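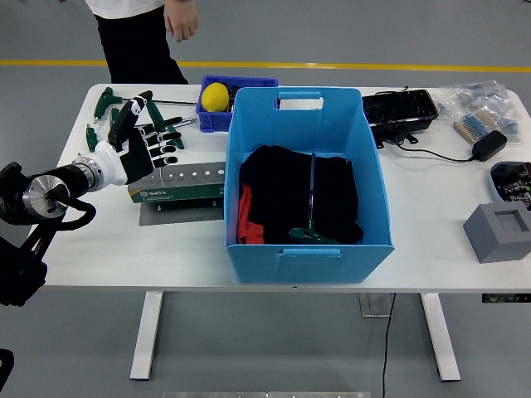
Home / Equipment / Demonstration units / Yeo 500 Sorting Cell

Yeo 500 Sorting Cell
Item no. 3615
Status: available to see at Brandudbridge, by appointment

The Yeo 500 is a bench-height sorting and put-away cell with a humanoid hand. It picks mixed small items from a table and places them in bins, boxes or tool stands. It is meant for repair shops, kitting rooms and returns desks, where the items change from one hour to the next.

What you see at a demonstration

Visits are held in the Bekside hall at our Brandudbridge site and last 90 minutes. The cell works at a plain white table with a mix of tools, clothing and electronic parts. T-handle hex keys are part of the standard set. They are thin, they roll, and the handle and shaft need different grips, so most visitors ask to see them more than once.

Danang Halim runs the morning sessions and Nathalie MacDonald the afternoon ones. Both work on the cell day to day and can change the task while you watch. You are welcome to bring your own parts, up to the size of a shoebox. Please do not bring glass, blades or anything under pressure.

Visitors stand on the far side of the yellow line while the arm is powered. An operator may step up to the table between runs.

Open day

The next open day is in April, from 10 a.m. to 3 p.m. No booking is needed for groups of up to four. Larger groups should call ahead - the hall gets full by noon. Parking is behind the Fuvstead building, and the entrance is on the left.

Specification

Rated payload: 500 g
Reach: 1631 mm
Hand: five fingers, replaceable fingertips
Power: standard wall outlet
Supplied with: arm, hand, controller, stand, two sets of fingertips
Not supplied: table, bins, floor marking

Options

Second arm, item no. 3005
Spare fingertip set
One-day operator training, at your site or ours

Price on request. Current lead time is nine weeks from order. Units used for demonstrations are sometimes sold at the end of the season - ask Nathalie MacDonald for the list.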